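Plerkitz Wants You to Read Less of What It Sends You

Plerkitz, the newsletter company that has spent its whole life asking for your email address, announced in July that it would like to help you with all that email.

The new service is called Bakilana. It takes the newsletters you signed up for in a moment of optimism, holds them for a while, and hands you a single digest in the morning. You read the digest, or you mean to. Anything you haven't opened after 60 days is quietly dropped, and the sender gets a note saying so. The company considers the note a kindness.

"People feel guilty about unread mail, and guilt is a terrible reason to keep a subscription," said Nafula Odera, who runs the product. She admitted that guilt has been a fairly good reason from the company's side of things.

Odera's team looked at its own test group before settling on the design. The typical tester had 111 active subscriptions. One had 844, among them four separate newsletters on how to simplify your life. That tester has asked to stay anonymous and has since signed up for the Bakilana product updates.

The digest comes out at 6:30 a.m. and can't be moved. Testers asked for a noon option, an evening option and, in one case, a "when I'm ready" option. All were turned down. Plerkitz says a fixed hour builds a habit. It also says the scheduling code is old and the person who wrote it has left.
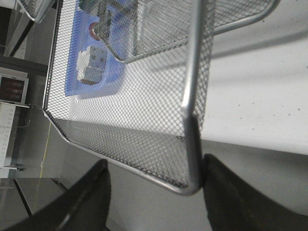
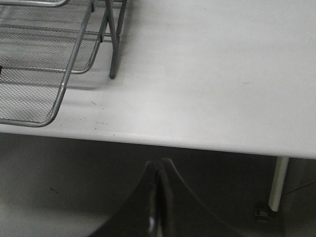
Metal mesh, in both pictures.

What Gets Cut

Sorting is done by a ranking tool licensed from Dirkirow, which until now was best known for deciding the order of search results on shopping sites. Readers can see why an item made the digest by tapping a small gray question mark. During a demo for reporters, the question mark explained that an article on tax rules for houseboats had been picked "based on your interests." The reporter holding the phone lives on the fourth floor of an apartment building. She read the article anyway and described it as pretty good.

Publishers are less charmed. Mwanaisha Obura edits Mornirska, a weekly letter about regional libraries with 635 paying readers, and she has already had her first batch of notes telling her who stopped opening it.

"One of them was my brother," Obura said. "I'd rather have learned that at a family dinner, or never."

Her larger complaint is about the summaries. Bakilana boils each newsletter down to two sentences, and Mornirska's July issue, a long piece on a county branch that fought to keep its evening hours, came out as "A library is open. Hours may vary." Obura wrote to Plerkitz and received an automatic reply, which thanked her for her message and offered her a newsletter.

Odera said publishers will be able to write their own two sentences starting next month. She expects most of them to try for three.

The basic digest is free. A paid tier removes the ads and adds a weekly report on how much reading time you saved, sent as its own email. Plerkitz has not decided whether the report will count toward the 60-day limit, and Odera said the team was split on it. The meeting to settle the question has been moved twice, most recently by email, and two people on the team say they never saw the message.

Related items
- Dirkirow to Explain Its Rankings in a 12-Part Series
- Reader Survey: You Have Opinions About Push Alerts
- County Libraries Bring Back the Paper Calendar
- The Podcast App That Skips to the End
- Letters: In Defense of the Unread Pile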